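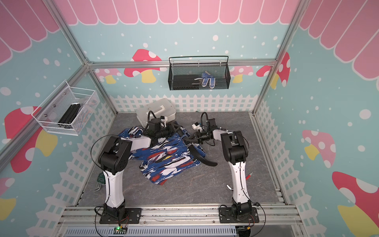 Visit report: Petberg garment sorting and repair, Solheim
Saturday, February 12, 2022

The visit was arranged through Signe Kristiansen, who runs the floor at Solheim, and lasted from the start of the early shift until a little after lunch. Three of us went. My notes cover the handling cells and the staffing; Haoran Duan is writing up the conveyor and the baling line separately.

Solheim takes in used clothing from collection points along the coast, sorts it, mends what is worth mending and sends the remainder to Tomen for fibre recovery. Throughput on an ordinary day is 721 kg. Until last September all of it was opened, shaken out, checked and folded by hand at long benches. The benches are still there, and most of the work is still done at them.

What has changed is the first step. Garments arrive compressed, and someone has to pull each one out of the heap and spread it far enough for the label, the seams and any stains to be seen. It is repetitive and hard on the wrists. Petberg has put this step forward for automation and is running it in small two-arm cells, each built on an aluminium profile frame with both arms fixed to a common front rail. The arms are set to left and right so that each can reach the middle of the floor.

The motions are taught by the sorting staff. A sorter works a block of garments through the arms, the motions are recorded, and the recordings are used to train the cell. A block is 59 garments, after which the sorter goes back to the bench. Signe Kristiansen would not go longer than that, on account of concentration.

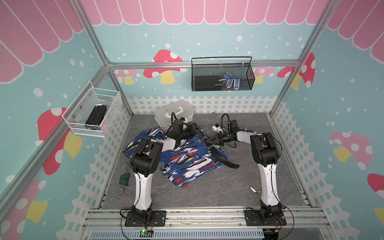
Two-arm cell with a printed garment between the grippers.

Soft goods are difficult. A shirt never lies the same way twice, and straps and ties add a second problem, as they may trail away from the main pile or catch under it. The trainees are told to take the bulk of the cloth first and deal with the strap afterwards. Embla Halvorsen, who has sorted at Solheim for longer than anyone else on the shift, disagreed with this and showed us at the bench how she does it — strap first, then the shoulder seam, then a shake. Her method is quicker by hand. Whether it suits a two-finger gripper has not been tested.

On staffing, the figures we were given are as follows. No posts have been removed. Two sorters per shift now rotate through the cells, and their bench hours are covered by overtime, paid at the usual rate. Cell work carries a small supplement. The written agreement runs to the end of the year and says nothing about what happens after it, and the staff brought this up with us before management did.

The job itself has altered more than the rota suggests. Bench sorters talk while they work. Cell operators do not, and they finish a block with tired eyes where they used to have tired hands. The shift now has an extra break in the afternoon, and the lighting over the cells was changed after the first fortnight. A fault log is kept on paper. Most of the entries we read concerned missed grasps, followed by cables needing to be re-dressed.
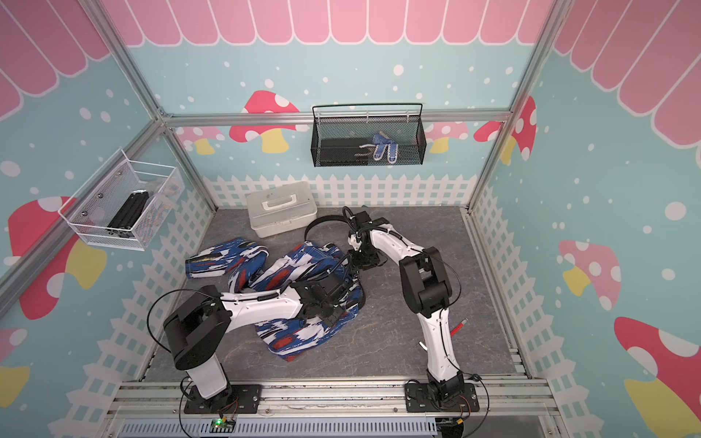
Hacer Ertürk said over lunch that she would sooner teach the arms than have someone from outside do it, but that she wanted her name on the recordings and a say in which garments were handed over. She has no objection to losing the heap. The mending she intends to keep.

The company's target is nearly 500 garments per cell per shift. We were not shown a current figure and did not press for one. Grading by condition stays with people under the present plan, as does everything in the repair room.

Points to follow up before the Sakow visit: the wording of the agreement after December, the noise measurements (promised by e-mail), and whether the supplement is also paid for time spent clearing faults. Sixten Viklund has the contact details for Tomen.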